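4.3 Setting Up the Dededia Line Sprayer for Running Tracks

Read Section 4.1 (Filling the Tank) before starting. The steps below apply to synthetic tracks with up to 8 lanes. For grass, see Section 5.

CAUTION: Relieve tank pressure before removing the nozzle. Wear eye protection whenever the pump is switched on.

1. Sweep the lane area and remove grit, leaves and tape residue.

2. Check the surface for moisture. Do not spray if the surface is damp or if rain is expected before the paint has cured.

3. Fit the Corwood guide wheel to the front bracket. Tighten the wing nut by hand. Do not use a wrench.

4. Set the nozzle height with the gauge block supplied. The block should slide under the nozzle guard without lifting it.

5. Turn the pressure dial to position 2 for repainting over an existing line, or position 3 for a new line.

6. Turn on the pump and wait for the green lamp. If the lamp does not light, go to Section 7, Fault Codes.

7. Spray a test strip on cardboard. The edges should be clean on both sides. If one edge is feathered, clean the nozzle and repeat the test.

NOTE: Old lines that have faded are hard to follow from behind the handlebar, particularly under an overcast sky. Snap a chalk line over the old marking first and steer by the chalk.
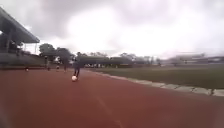

Page 15

8. Start at the finish line and work counterclockwise. Keep a steady walking pace and release the trigger before you stop.

9. On the curves, attach the Nel radius cord to the side eyelet and keep it taut. One person holds the center pin while the other walks the sprayer.

10. Leave the barriers in place until the paint has cured. Curing times are printed on the paint container and vary with temperature.

CAUTION: Keep foot traffic and ball games off fresh markings. Uncured paint transfers to shoes and balls and leaves marks on the track that solvent will not remove without damaging the binder.

Flushing

Flush the system at the end of each working day – more often if the paint has started to skin in the tank. Run clean water through the nozzle until it comes out clear, then store the nozzle in the pouch on the handlebar.

Replace the inline filter after every 200 hours of pump time. The hour counter is under the rear cover and does not reset when the filter is changed, so write the reading in the service log.

Replacement nozzles and filters are available from Zokgate. Quote the serial number on the tank plate when ordering.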